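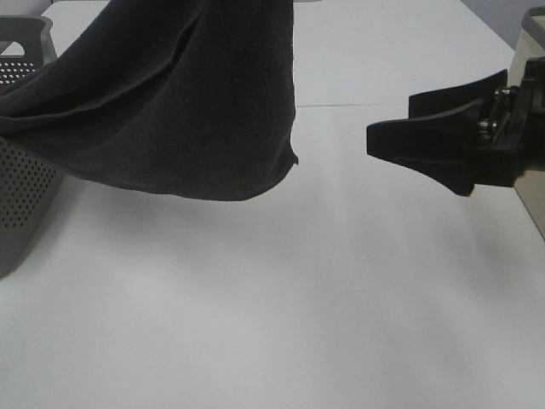
When do you call a towel pick "failed"?
Asked by Homa Kordestani, May 5, 2018

We're writing house rules for labelling our towel-to-basket runs and two of us can't agree. If the arm lets go and then gets a good hold on the second try, is that one pass or a fail plus a pass? We have 1588 runs to go through, so I'd love to settle it first!

2 answers

Selma Đorđević
Oh, I love this one, we argued over it for weeks at Jirnetska! Log every closing of the fingers as its own attempt, then give the whole run a separate result. You keep both numbers and can still work out either rate later. Write down your time limit too, and don't change it halfway through (we did, in October, and had to relabel 2627 runs). One more thing that helped us loads: have two people label the same small batch without talking, then compare. Wherever they differ, your rule needs another sentence.

Velimir Atanasov
just count it as a pass if it ends up in the basket. life's short

Comment from Homa Kordestani
Thank you both! Going with Selma's way. What do you do with a towel that's half over the rim?

Comment from Selma Đorđević
We have a third label for it, "partial". Anything touching the table is a fail. Do put a drawing of each in your rules, people remember those far better than the wording!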